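Galtatura opens repair and reuse center in Stisgate

STISGATE, January. Galtatura, the company for repair of office electronics, announced today the opening of its new center in Stisgate. The center has 2,260 square meters and gives work to 133 people, of which eight are apprentices.

In the pilot phase the team returned 352 desktop computers to local schools. "Many families here share one computer, or have none," said Afroza Amarasinghe, director of Galtatura. "We wish to make this number smaller."

The center accepts computers, monitors and printers from companies and from private persons, every working day until 6 p.m. Data is erased free of charge.

Press contact: Boris Trajkovski, Galtatura press office, Stisgate 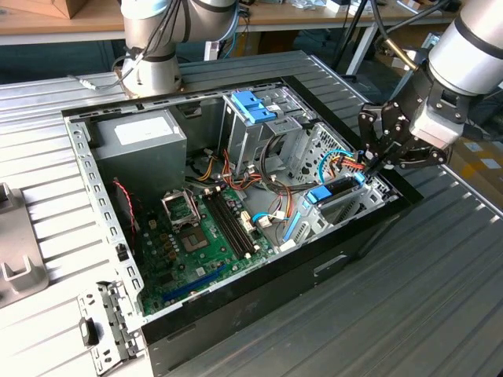
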